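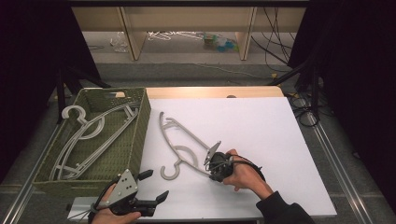
The Midora hand gripper set is a pair of hand-held grippers for recording two-handed work. One person holds a gripper in each hand and does a task with them, and what is recorded is used to teach the same task to a robot arm. At our open day the task is clothes hangers. The person at the table picks up grey plastic hangers with the grippers and works over a white foam board, with an olive-green basket standing beside it. A hanger is an awkward part. It is thin and hooked at the top, and when two of them lie across each other in a basket they catch. Most people who try it get hold of one by the long arm, near the end, and find that the hook swings around on them. You are welcome to find out for yourself at the next visit.

Midora Hand Gripper Set, two-piece
Order number 1301
Sold as a left and right pair. Single grippers are available as spares only.

What you get

Two grippers with handles
Two coiled cables
One set of spare fingers
Printed setup guide
Access to the Callinent recording software for one workstation

The workstation, the table and the stands are not part of the set. Customers who want a complete station should ask for the Trana table package, which is quoted separately and takes longer to deliver.

How it works

Squeeze the handle and the fingers close. Let go and they open. There are no modes to choose and no buttons to learn on the gripper itself. The opening of the fingers is recorded along with the position of each hand, and Callinent puts the two hands on the same clock so that they can be played back together. Recordings can be trimmed, labeled and exported from the same window.

The finger plates are held on with screws and can be changed with the hex key in the box. Check the screws at the start of each working day. Fingers wear faster on hard parts than on soft ones, and a worn finger will let a smooth plastic part turn in the grip. We keep fingers in stock and ship them the next working day.

Left-handed users do not need a special version. The handles are the same shape on both sides.

Setting up a table

We get more questions on tables than on the grippers. What we use ourselves is plain: a table at standing height, a matte board on top, and enough room on either side for the elbows. Shiny tops throw back the lights and are best covered. Dark curtains help if your room has windows or people walking past. Run the cables so they do not drag across the work, and leave enough slack for a full reach with both arms.

Choose a basket or bin that stays put when a part is pulled out of it. A light one may need a strip of tape underneath.

Visits and open days

The gripper set can be seen at work in our demonstration room. Open days are run by Fuad Negash, who also does the training for new customers. The last one was on 9 Jun 2024 and the next is planned for November. The day runs like this:

Short introduction to the set and the software
Demonstration of the hanger task at the table
Your turn with the grippers, two people at a time
Playback of your own recordings on the screen
Questions, coffee, and a talk on prices for those who want one

Please wear close-fitting sleeves if you plan to try the grippers. Loose cuffs get in the way of the handles. Rings and bracelets should come off too.

You can bring your own parts. Small boxes, folded cloth, bottles and kitchen items are all fine. Please do not bring glass or anything with a blade. If you have a part that you think can't be gripped, tell us in advance and Fuad will set aside time for it – these tend to be the most useful sessions for both sides.

There is no charge for open days, but places are limited and you need to sign up. Private visits for a single company can be booked on most weekdays.

Other tasks we can show

Hangers are the standing demonstration. On request we can also show towel folding, putting lids on food containers, and sorting parts into trays with the Sosa tray kit. Give us a week's notice for any of these, as the table has to be changed over.

Support and warranty

The set is covered for one year against faults in parts and assembly. Fingers and cables are wear items and are not covered. Repairs are done in our own workshop by Berhanu Dinsa. Most repairs are turned around within 72 hours of arrival, not counting shipping. Send both grippers even if only one has a fault, so that the pair can be matched again before it goes back to you.

Ordering

Order by email or through the form on this page. Give the order number and your delivery address, and say whether you need the Trana table package quoted at the same time. Spare fingers are order number 164. To sign up for an open day, use the same form and choose "Visit" from the list.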